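The Night Tray

A story from the Skendside plant

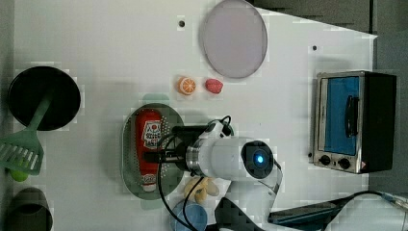
1. Before the shift

Birger Kvam came in at the back door with his lunch under his arm and snow on his cap. It was 23rd December and the parking lot was almost empty. He hung his coat on the hook that had been his for many years, and then he went to look at the table.

The arm was already at work. It was white and very clean, and it held itself over the green tray, with a blue light shining near its wrist. A bottle of ketchup lay on the tray. Birger knew that bottle well. In July, when the first arm came, he had been the one who put the bottle there, took it away, and put it there again, 479 times before the arm was allowed to try alone. He had written every time in a notebook, with a pencil.

Now the notebook was in his locker and the pencil was lost.

2. What the work was

Clendus packed toy kitchens. A child in some other country opened a box, and inside were a pan, a plate, bananas, an orange slice and whatever else the order said. For most of Birger's life, people stood at a long belt and filled those boxes by hand. They talked the whole time. They talked about teeth, about cars, about a cousin's wedding that went wrong, and their hands did the packing without asking them.

Then Clendus bought the system from Roltow, and the belt was taken out in 2 nights. There had been 47 people on the evening shift. In December there were five.

The five were called tenders. A tender walked from table to table and looked. If something fell, he picked it up. If an arm stopped, he pressed the button and waited for it to start again. The new pieces were practiced on the tables before they went to the real packing cells, and this was Birger's part of the building.

"You have the easy job," the manager had said to him, and it was true that his back hurt less. He slept better too. He told this to his sister on the telephone and she was glad, and he did not tell her the other part because he could not find the words for it.

3. Peng

The tenders had a screen program with the name Peng. It told them where to go. When Birger came close to a table, Peng said in a friendly voice which piece was giving trouble and what he should do about it.

"Table five," said Peng. "Bananas. Please turn them."

He turned them.

"Thank you, Birger."

In the beginning he had answered. He had said you are welcome, as his mother taught him. Later he stopped, and then he was ashamed that he stopped, so on some nights he still said it, but quietly.

4. The break

He ate at the old table by the window. The chairs were still there from the other time, stacked against the wall, and he took one down. Then he took down a second one and put it across from him. He had no reason for this.

Through the glass he could see the arms going on with their work, each at its own table. They did not look at each other. He thought that he could ask the woman from the far side, the new tender, if she wanted to have her break at the same hour. Peng made the breaks, one person at a time, so that there was always someone on the floor. But perhaps Peng could be asked.

He wiped his hands and went to the screen. It took him a long time to find the right page - the letters were small and he had left his glasses in the coat.

"I would like to change my break," he said at last.

"What is the reason for the change?" said Peng.

Birger thought about it. On the wall the clock went on to the next minute.

"Company," he said.

The screen showed a small circle that went around and around. He stood and waited with his cap in his hand.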